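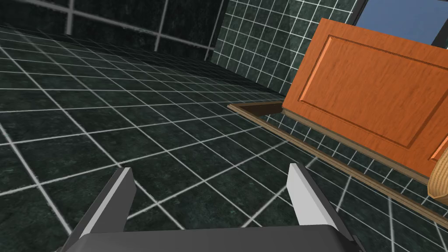 Fatemeh Shojaei: I still think you should keep the slow demos in. If we only save the slick ones, the robot never sees anyone stop, back off and line up again, and it will need to know how to do that.

Home | Notebook | Demos | Rig | Older entries

November 9, 2019

Right, fair point from Fatemeh, and I've gone back and rescued the slow ones (they were only in the rejects folder, phew). That puts us at 224 saved demos in the Kimska kitchen against the 500 we promised Mokoena. Not bad for a team that keeps arguing about button layouts!

I drove all morning with the hand controller. The trick, for me anyway, is to stop steering with my wrist. If I plant my elbow on the desk and move the whole forearm, the gripper goes where I want it and the path comes out so much smoother when I plot it afterwards. When I get tired I start twisting instead, and you can spot those runs a mile off - little wiggles all the way in. 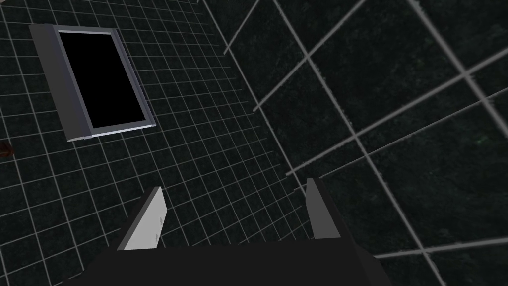

The other thing that bites me is the clutch. You let go of it to bring your hand back to a comfy spot, press it again, and if your hand has turned at all in between, the gripper gives a small jump. I've asked for a softer pick-up on the Zevier side. Until then: clutch well away from anything you might knock, count to two, carry on.

Tried the step limit at 800 and it's plenty for one grasp. Six of my runs still hit it, all of them because I dithered over which way to come in. I've tagged those "dither" and left them in the main set, so Fatemeh can have her way and we can still pull them out later.

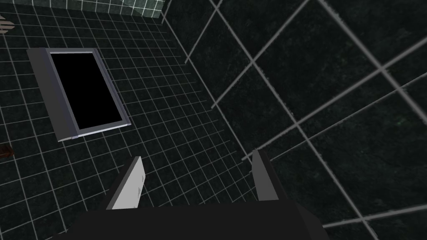 Fingers open over the small tiles, grey tray up to the left.

Depth is still the hard bit on a flat screen. The dark tiles give me very little to judge height by, so I use the grout lines: watch how they slide past the fingertips and slow right down when they start moving quickly. Kema's second monitor with the side view helps too, but I keep forgetting to look at it.

For tool handles I've settled on opening fully, coming in square, then closing in one go. Half-closing on the way felt careful but the recordings look muddled, and I doubt a learner would make much of them.

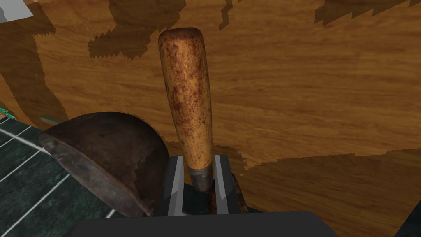 Wooden handle upright, dark collar at the finger pads.

To do: rename the tags before the next upload, swap the controller batteries, try a session left-handed (Fatemeh's dare). Also ask whether the rescued slow runs need new start times - the old ones include me hunting for the clutch.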